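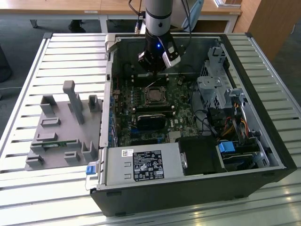 3.2 Seed collection and germination trials

Seed was gathered from two populations of the bladderpod, one on the gravel flats below Bronamdale and one on the north-facing slope at Gornelari. The two sites differ in soil depth and in the amount of shade they receive from mesquite and palo verde. Only fully dry pods were taken, and no plant was stripped of more than a small part of its crop. Pods were opened by hand, and seed that was shriveled or had insect holes was set aside. This left 318 seeds for the Bronamdale population. The Gornelari population set less fruit that year, and 180 sound seeds were obtained from it.

All seed was stored in paper envelopes at room temperature until January. Earlier work by Kazemi on related annuals suggested that fresh seed of this group seldom sprouts, and that a few months of dry storage is needed before trials mean much. We did not test fresh seed.

Seed was sown on moist filter paper in covered dishes, with the populations kept apart. The dishes were placed in a cabinet with a cool night and a mild day, close to what the upper soil goes through after the first winter rains. Water was added when the paper began to dry at the edges. A seed was scored as germinated once the root could be seen without a lens.

Two seeds from Gornelari were lost to mold early in the trial and were dropped, so that the results for this population rest on 178 seeds. Mold was not a problem in the Bronamdale dishes.

3.3 Timing of emergence

Germination began earlier in the Bronamdale seed and was nearly over by the time the first Gornelari roots appeared. The Gornelari seed came up in a slow trickle, with no clear peak (Figure 4). A second wetting after a dry spell brought up more seed from Gornelari but made little difference to the other population.

The pattern fits what is seen in the field. On the open flats, seedlings come up together after one good rain and then flower or die as a group. On the slope they can be found at several stages on the same day – plants in bud beside others that still have their seed leaves. Angus McPhee noted the same spread of ages in his survey of the Plakance wash, where the shade is much like that at Gornelari.

We cannot say from these trials whether the difference is inherited or comes from the conditions under which the parent plants ripened their seed. Plants of both populations would have to be grown side by side for at least one generation to settle the point.

Figure 4. Cumulative germination of stored bladderpod seed from the Bronamdale and Gornelari populations.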